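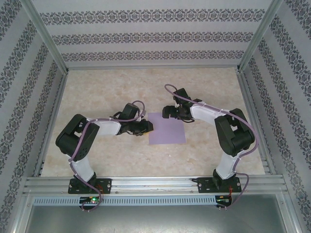 Figure 1. Two-arm cell, general view. A sheet of purple paper lies flat below the two grippers.

Course Handout 4: Setting Up and Looking After a Two-Arm Bench Cell
Ondard Technical Institute, Department of Automation Practice

4.1 Scope

This handout covers the mechanical setup, cable care, and routine maintenance of the two-arm bench cell used in the second half of the course. Programming of the arms is covered in Handouts 6 and 7. Students are expected to have read the laboratory safety rules before the first session and to have signed the access sheet for the cell.

The cell carries the inventory number 2435 and is listed under that number in the Munteanu maintenance register. All work on it, including work that takes only a few minutes, is entered in the register before the student leaves the laboratory.

4.2 Layout of the cell

Both arms stand on black mounting plates fastened to a single aluminum rail at the front of the work surface. A shared rail keeps the two bases in line and allows the spacing between them to be changed without drilling. It also means that a loose plate on one side can disturb the calibration of the pair, and for this reason both plates are always checked together.

A slotted cable duct runs beneath the rail. Small circuit boards are mounted near the bases, one on each side. Boards are not to be touched while any indicator is lit.

For this course the distance between the centers of the two mounting plates is set to 500 mm. Students who find a different value should record it before making any correction.

4.3 Mounting and alignment

Alignment is carried out with the power off and the main switch locked.

1. Loosen the bolts of both mounting plates by half a turn. Do not remove them.
2. Set the left plate against the stop on the rail.
3. Measure to the right plate and slide it into position.
4. Tighten the bolts in a diagonal order, first by hand and then with the torque driver supplied with the cell.
5. Move each arm by hand through its full range and feel for stiffness at every joint.
6. Restore power, send both arms to the home position, and read the wrist height on each side. The target is 273 mm above the work surface.

A difference between the two sides at step 6 usually points to a plate that is not seated flat on the rail. Repeat the procedure from step 1 before adjusting any value in the software.

4.4 Cable routing

Cable damage is the most frequent fault recorded for this cell. Each arm carries a cable from the wrist back toward the base, and the cable must follow every movement of the arm without being pulled tight or caught.

The loop at the wrist is left generous on purpose. Students sometimes shorten it for the sake of appearance, and the connector then takes the load each time the wrist turns. Ties are placed on the rigid segments only, never across a joint, and are closed just firmly enough to hold. Cut the tail of each tie flush.

After any change to the routing, run both arms at reduced speed through the test path Clesavard A and watch the loops for the whole of the cycle. A loop that touches the gripper at any point must be tied again.

4.5 Gripper fingers

The fingers are molded parts and are treated as consumables. They are inspected at the start of every session for cracks along the ribs, for play at the mount, and for residue on the gripping faces. Residue is removed with a dry cloth. Solvents are not permitted.

Fingers are replaced in pairs. After replacement, close the gripper slowly on the gauge block and confirm that both fingers meet it at the same moment. The closing force for paper work is set to 80 on the controller scale and is not to be raised without permission from the instructor.

4.6 Handling check

A cell that passes the checks above may still handle thin material badly. The handling check therefore uses a plain sheet, which shows errors in finger alignment and closing force more clearly than a rigid part does.
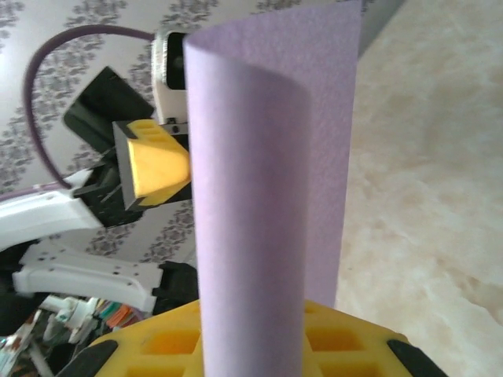

Figure 2. Wrist camera view with the sheet standing as a loose, open roll. The yellow fingers are at its lower part; the other arm reaches in from the left.

The wrist camera is used to judge the position of the fingers against the sheet. Look for the following during the check:

Fingers approaching at unequal heights. Return to Section 4.3, step 6.
Creases left in the sheet after release. Reduce the closing force by one step and repeat.
The sheet slipping when the second arm takes hold. Clean the gripping faces, then inspect the fingers for wear.
A blurred or shifted camera view. Check the screw in the camera bracket.

Use a fresh sheet for each repetition. Spare sheets are kept in the Tremosport cabinet together with the gauge block.

4.7 Maintenance intervals

Every session: fingers, cable loops, ties, camera bracket.
Every month: plate bolts, rail, duct, connectors at both boards.
Every semester: joint play, full alignment, replacement of all ties. The next full alignment is due in December.

4.8 Preparation for the laboratory session

Bring a copy of this handout and a blank register page. Each pair of students will carry out Sections 4.3 and 4.6 and submit the recorded values before leaving.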